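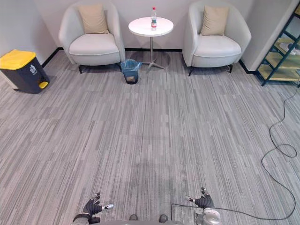

*Two white tub chairs and a side table at the back of the room, March 10, 2024.*

**Quiet corner opens on the second floor at Distanik**

I've been grumbling about the lack of anywhere decent to sit on the second floor for as long as I've worked up here, so I'm very pleased to report that we finally have chairs. Good ones, too! Two white tub armchairs with a beige pillow each and a little round table between them, so you can put your drink down without leaning over to the floor.

Dymphna Brophy picked them out after 24 of us answered her survey about the room (thank you to everyone who wrote "anything but beanbags"). They came from Vogler, along with the table, and I spent most of my lunch break in the one on the left. It's deeper than it looks, and the pillow helps if you're short like me.

The gray carpet tiles are staying. Liliana Morelli wanted the stripes all running the same way, but Dymphna likes them turned tile by tile, and I have to say I've come around to it – the floor would look pretty plain otherwise with that pale wall behind.

The corner is open to anyone from 8 in the morning, no booking needed, although the folks from Cikum have asked if they can keep it for visitors between 10 and 11. Please take your bottles and cups with you when you go. White tabletops show everything.

A floor lamp is next on the list, and there's talk of a rug and maybe a third chair in July if the budget stretches. Got an opinion on lamps? Send it to Dymphna. She's already had mine, twice.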